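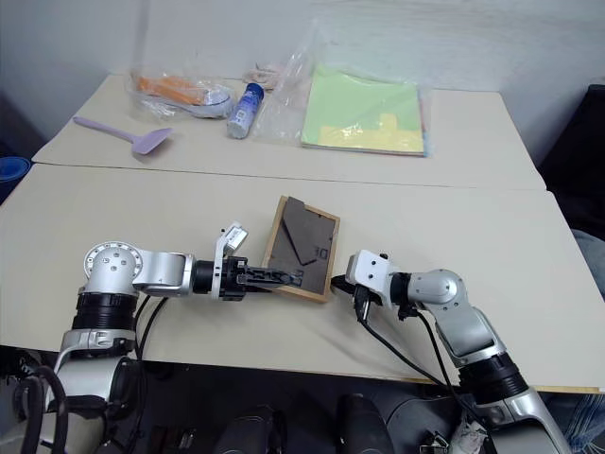

Graça Carvalho @gracacarvalho

Day one of owning a wooden puzzle. I have a master's degree. This becomes relevant later.

Graça Carvalho @gracacarvalho

Background: my cousin Ashton Rewi mailed me a box of wooden puzzles because he "saw them and thought of you." I have chosen to take this as a compliment.

Graça Carvalho @gracacarvalho

You know the kind. Little wooden board, a dark recess, and a handful of pieces that fit into it exactly one way according to the maker and zero ways according to me.

Graça Carvalho @gracacarvalho

The maker is an outfit called Lirkberg. Their leaflet says the smallest one has 167 solutions. One hundred and sixty-seven! I'd have settled for a discount on one of them.

Graça Carvalho @gracacarvalho

Puzzle people, I've learned, will not say "hard." They say "satisfying." A puzzle that takes you a weekend is "very satisfying." A puzzle that makes you cry in front of your brother-in-law is "a classic."

Graça Carvalho @gracacarvalho

Things I have tried so far: corners first. Big pieces first. Small pieces first. Walking past it casually as if I didn't care and then turning around fast.

Graça Carvalho @gracacarvalho

Joined a forum for moral support. My thread has 29 replies. Twenty-six of them are two men arguing over whether beeswax counts as cheating.

Graça Carvalho @gracacarvalho

(The other three told me to flip a piece over. I had not considered that the pieces have two sides. See above re: master's degree.)

Graça Carvalho @gracacarvalho

OK so flipping helps. Got all but one in last night. The leftover piece and the leftover hole have the same area and absolutely nothing else in common.

Graça Carvalho @gracacarvalho

Update for those asking: yes, I rotated it. Yes, that way too.

Graça Carvalho @gracacarvalho

Called Ashton for a hint. He said, "Have you tried starting over?" Ashton has been divorced twice so I guess he'd know.

Graça Carvalho @gracacarvalho

Meanwhile the forum wants me to get a Trametti next. Same idea, bigger tray, and the current record is 647 hours. They mentioned this the way you'd mention that a restaurant has parking.

Graça Carvalho @gracacarvalho

I looked up the price. There's a secondhand one listed at $1,195, "one piece slightly chewed." By what? By whom? The listing has been up since July and the seller will not elaborate.

Graça Carvalho @gracacarvalho

Started over. Put the ugliest piece in first this time, the one with the elbow, and kept it away from the corner it obviously wants. It sulked but the rest went down pretty easily after that.

Graça Carvalho @gracacarvalho

It's in. All of them are in. 16 September 2018, 11:40 p.m., write it down somewhere.

Graça Carvalho @gracacarvalho

Ran to tell my husband. He said "oh nice" and then tipped it up to see if there was anything on the back.

Graça Carvalho @gracacarvalho

We found the last piece under the radiator. He's making me tea and keeping his hands where I can see them.

Graça Carvalho @gracacarvalho

Anyway if anyone remembers what order I did that in, my replies are open.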